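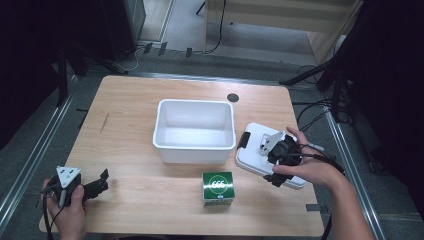 Why does the recorded jaw opening on a hand-held gripper stop matching the real opening during a long session?

In most reported cases the finger has shifted on its mount, or the contact surface has worn, and the zero position stored at the start of the session no longer applies. The recording software does not detect this by itself. The operator must close the jaws fully and read the value again.

Takari User Forum > Hand-Held Tools > Faults and Safety
Thread: Jaw zero drift and partial closure, paired tools
Status: Open

Chukwuemeka Nwankwo
Posted May 22, 2024

I am submitting this report on behalf of the Rana facility. We operate paired Takari grippers for tabletop tasks, mainly lifting small boxes and placing them in bins. A recent review of our records in Kurna showed that the jaw opening was wrong at the end of a number of takes. Of 1,761 takes reviewed, 1,642 were accepted. The remainder were withdrawn, and the great majority of those showed the same fault: the jaws were held fully closed by the operator and the software reported a gap.

The fault was first noted on the left tool. It has since been seen on the right tool as well, less often. Recalibrating at the start of the day clears it for a time.

The following have been checked and found in order: cable seating at both ends, marker plate screws, firmware version, and the clock on the recording computer. Swapping the two cables did not move the fault from one tool to the other.

We ask whether other sites have seen this and what interval they use between zero checks.

ratchetpawl

We had the same symptom. Please check the finger mounting screws before anything else. Ours were tight to the hand and still allowed the finger to rock under load. A rocking finger gives a false gap that comes and goes, and it is very easy to mistake for an encoder fault.

For reference, our site procedure is a zero check every 10 takes, with the value written in the log. Takes recorded after a failed check are held until the last good check can be found.

mds_integration

I do not agree that the screws should come first. The original post states that the fault returns after recalibration, and a loose screw would be expected to show up at random. Steady drift in one direction suggests wear at the contact surface. Can the original poster confirm the direction of the drift, and state which pads are fitted?

Chukwuemeka Nwankwo

The drift is in one direction on the left tool. I cannot say the same of the right tool, where we have too few cases.

The fingers were supplied with Driltine pads. We have no record of when they were last changed, and I accept that this is a gap in our maintenance log. On inspection, one finger has a worn and chipped strip along its upper edge, with the material roughened. That tool has been taken out of service pending a decision. The inspection was carried out over the bare table with the jaws wide open.

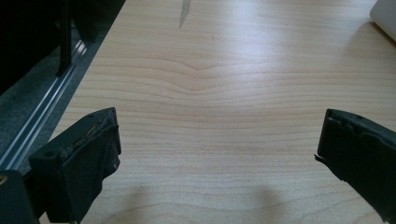

ratchetpawl

Then I withdraw part of my earlier reply. If the drift on the left tool is steady, wear is the more likely cause there. I would still ask that the screws be checked on the right tool before any pads are ordered, so that two separate faults are not recorded as one.

tolland_qa

There is a safety point in this thread that has not been raised. If the software reports a gap when the jaws are closed, and those takes are later used to drive a powered arm, the arm may be told to stop short of a firm grip. With a light box that means a dropped box. With glass or a heavy part it is a different matter. Our site treats any zero error as a reportable event and withdraws every take back to the last good check, including those that look normal on replay.

mds_integration

That rule is too broad in my view. Wear of this kind is gradual, and a correction can be applied if the drift is known at both ends. Discarding the whole block throws away good records and encourages operators not to report.

tolland_qa

A correction is only valid if the drift was even between the two checks, and nothing in the log shows that it was. We will continue to withdraw.

Chukwuemeka Nwankwo

Thank you for the replies. The following measures have been adopted at Rana until further notice.

1. Zero check on both tools every 10 takes, value logged.
2. Finger screws checked with a torque driver at the start of each shift.
3. Pads inspected every 200 takes and replaced at the first sign of fraying or lifting.
4. No corrected takes to be released for use on a powered arm. They may be kept for internal study.

Item 4 does not settle the disagreement above. It will be reviewed in July, when we expect to have results from the new pads. The right tool remains in use, with its finger screws due for checking this afternoon.

ratchetpawl

Please post the screw readings when you have them, with the tool cold and again after an hour of use.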